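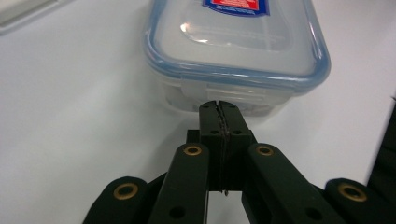 Clear storage container with latch tab and blue-tinted rim.

Questions about our food containers

Pitine Kitchen Shop, customer help page. Last checked on November 6, 2019 by Aoi Tamura.

Which sizes do you keep in the shop?
The rectangular container comes in 600 ml and in a bigger size for bread or salad. The small one fits most lunch bags. If you need a round one, please ask us first, because we order them only from time to time.

How do I close the lid properly?
Put the lid flat on the base and press with your palm in the middle. Then push down the latch tabs, first one side and after that the opposite side. If you close two neighbouring tabs first, the far corner can lift a little.

A latch feels stiff. Is it broken?
Usually not. New latches are stiff for the first weeks. Please do not pull from the corner of the tab. Put your thumb under the middle of its lower edge and lift slowly.

The body of my container became milky. Can I make it clear again?
Sorry, we do not know a sure way. Small scratches from sponges give this look, and they stay. For grease, warm water with a spoon of baking soda helps. Leave it for 37 minutes (my colleague Zanele Msimang has tested this many times and insists on the number).

Should I remove the small label on the lid?
As you like. It peels more easily before the first wash. If some glue remains, rub it with a drop of cooking oil and wash with soap.

Can I put it in the microwave?
The base yes, up to 2 minutes, with the lid taken off. Do not heat oil or sugar in it.

And in the freezer?
Yes, but leave a finger of space under the lid for soup. Let it stand on the table for a while before you open the latches, as cold plastic cracks more easily.

Do you sell lids separately?
Since February we do. Bring the old base with you, or write to us its length and width. The Vimance lids do not fit on this base, even if they look very similar.

How long can I return a container?
You have 8 days, unwashed and with the receipt. For a broken latch we exchange the lid also later.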